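The Letter Box at Ilau

1. The Ferry

Iwona Tokarz had promised her grandmother that she would go to Ilau once, just once, and see whether the house with the green door was still there, and because she was a woman who kept her promises slowly but did keep them, she was 31 before she stepped off the ferry with a bag over her shoulder and her grandmother's letters tied up in kitchen string.

The man who sold tickets at the dock looked at the address for a long time. "Esteves," he said, and then he said it again, as if he were trying it on. "That would be the old baker's place, up the hill. You'll want a hat."

She didn't have a hat. She bought a peach instead and ate it as she climbed, past the chapel and the goats and more than 100 steps (she had stopped keeping track when the juice ran down her wrist), thinking about how her grandmother used to describe this very hill, always in June, always with the wind coming up behind her and flour still on her sleeves.

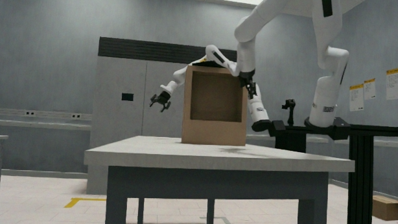 The door was blue now. Iwona stood in front of it feeling rather foolish, the way you do when you have come a long way with a speech prepared and find you can't remember how it starts. Then it opened by itself, or so it seemed, until she looked down and saw a very small old man holding a very large cat.

"You have her chin," he said. "Come in, come in, the coffee is nearly ready, and mind the cat, he has opinions about strangers."
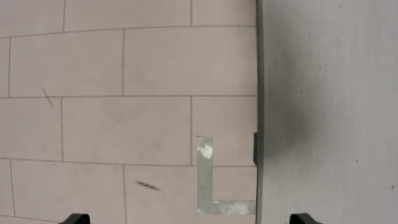
2. The Coffee

It was strong enough to stand a spoon in, and he gave her two cups before he would let her untie the string. He read the letters in order, holding each one close to his nose, and now and then he laughed at something and wouldn't tell her what.

"She still owed me for a cake," he said at last, wiping his eyes. "Lemon. She said she'd pay when she came back."

Iwona reached for her purse, but he was already up and looking for his apron, asking over his shoulder whether she knew how to separate an egg.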